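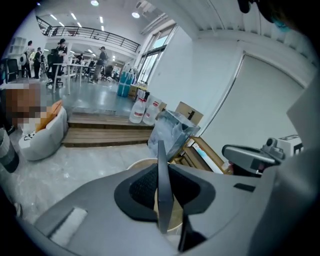 Section 4. Using the Hand-held Gripper on Visitor Days

4.1 Scope

This section applies whenever the Zirkero hand-held gripper is used in front of visitors, whether for an arranged visit, a timed demonstration or the February open day at Drotville. It is to be read with Section 3 (Charging and Storage). The demonstration lead has charge of the gripper throughout and may stop the session at any time.

4.2 Before visitors are admitted

1. Sign the gripper out in the Climgate log and enter the time.
2. Inspect the finger and the pad beneath it. A finger that moves from side to side when pressed lightly must be replaced.
3. Squeeze the trigger fully and release it. Repeat with the other hand.
4. Wipe the printed marker card with a dry cloth. Do not use spray cleaner.
5. Confirm that at least 1,000 MB of storage is free. A full demonstration takes up 651 MB.
6. Place the practice objects on the floor or table within easy reach of the operator.

CAUTION: Practice objects shall not be left on the steps to the raised floor. Visitors use these steps.

4.3 During the demonstration

1. Start the recording before picking up the gripper.
2. Hold the gripper level and pause for 2 seconds, so that the start of the task can be found later.
3. Carry out the task at an even pace. Speak to visitors before or after a task, never in the course of one.
4. Return the object to its place and pause again before stopping the recording.

Other work may continue in the room during a demonstration. Staff crossing the floor should pass behind the operator where they can. 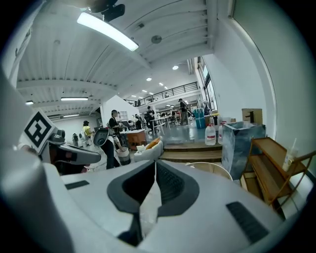 Figure 4-1. Gripper in the open workspace, with marker card and finger at left.

NOTE: The marker card must stay uncovered. Sleeves and visitor lanyards are the usual cause of a lost marker – fasten or remove them first.

4.4 Visitors handling the gripper

Visitors may try the gripper once the lead has shown the full task. No more than 2 visitors may stand at the practice area together. Children must be accompanied by an adult.

CAUTION: Keep fingers clear of the gripper opening while the trigger is being squeezed.

4.5 Closing the session

1. Stop the recording and check that the file opens.
2. Delete any recording for which a visitor has withheld consent, and note this in the log.
3. Return the gripper to its case with the finger uppermost.
4. Report any damage to Aidan McGrath or to the Ní Bhriain service desk by noon on Friday.

Zirkero Hand-held Gripper – User Manual | Contact: Ní Bhriain service desk, Drotville | © Zirkero. All rights reserved. | Back to top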